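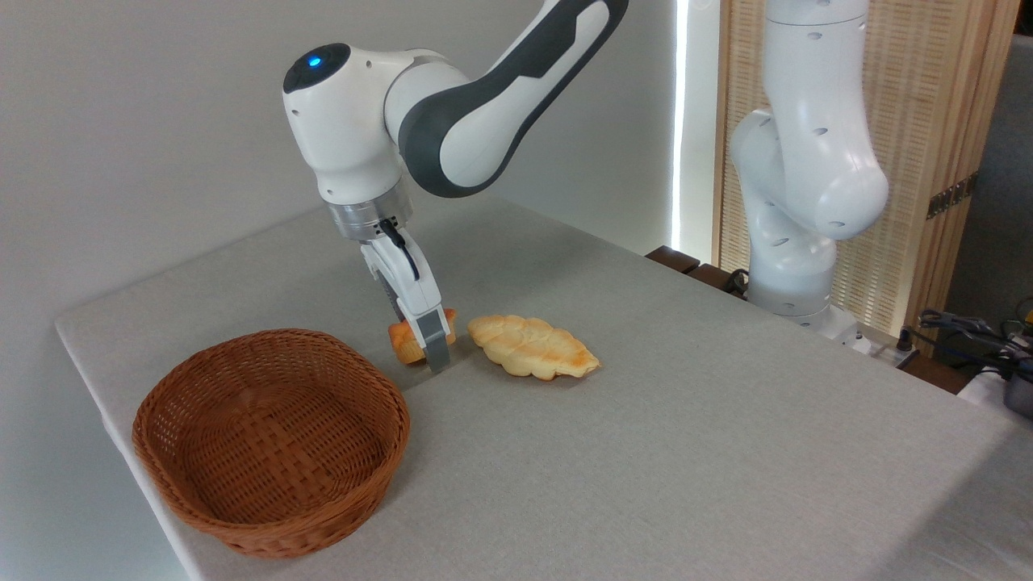 Figure 4. The bread task: the left arm closed on the roll, with the braided loaf beside it and the basket at the front of the table.

5.3 Does the planner know what it is holding?

The results in Section 5.2 could be read as good news for learned grasp scoring. We are less sure. The bread task (Figure 4) was added to the suite because it looks easy, and a method that does well on it may be doing so for reasons that have little to do with the method. This section tries to separate the two.

The instruction given to the system is to put the roll in the basket and leave the loaf alone. Zimia, the perception module, returns a mask and a rough height map for each object. Drideck, the planner, takes these and proposes grasps, scores them, and hands the best one to the arm controller. In the published account of Drideck the score is described as a measure of "grasp quality". We think that name promises too much. The score is trained on whether the fingers stayed closed on something at the end of the lift. It carries no information about which object was lifted, or what state the object was in afterwards.

This matters for bread. A roll gives way when it is squeezed, and a grasp that is badly placed by the usual geometric tests can still hold. We therefore expected the score to say little about success on this task, and that is what we found. Across 104 trials with the full system, the scores of grasps that ended in a correct placement and those that did not overlapped almost completely. Replacing the learned score with a plain rule (close across the narrow side of the mask, at its centre) gave no drop that we could tell apart from noise. The rule has 2 parameters, both set by hand in an afternoon.

One could object that the roll is too small and too round to show what a learned score can do. We accept this in part. The loaf is a better test on paper, having a long axis and a surface that rises and falls along the braid. But when we swapped the instruction so that the loaf was the target, most failures came before any grasp was scored. Zimia tended to split the loaf into separate masks along the twists, and Drideck then planned for one of the pieces as if it were a whole object. No change to the scoring would have helped.

The spacing between the two objects deserves more attention than it usually gets. With a short but clear gap, as in Figure 4, the fingers have room to come down on either side of the roll. When we moved the loaf closer, the planner began to reject every grasp near the gap and turned the wrist to approach from the far side. That behaviour has been called "reasoning about clutter" elsewhere. It comes from the collision margin in the motion planner, and it appeared in the same form when the learned score was switched off - a check that takes minutes and that we would like to see reported more often.

We also looked at the training log that comes with the Csizmadia grasp set, on which Drideck's score was fitted. Of its grasps, 2903 carry a food label. Roughly half of these were marked as successes by gripper width alone, with no check on the image. We can't say how much this affects the results, and we have not retrained on a cleaned set. It does mean that a gripper stopped short of full closure for any reason could have been counted as a good grasp.

Two limits of our own work should be stated. All trials used a plain cloth with little pattern, which flatters Zimia's masks. And success was judged by placement only, so a crushed roll in the basket scored the same as an intact one. The Pedia protocol, which we follow for the other tasks, has no measure of damage, and we did not invent one here. A reader who cares about handling soft food should treat our placement rates as an upper bound.

Section 5.4 repeats the comparison with the height map removed.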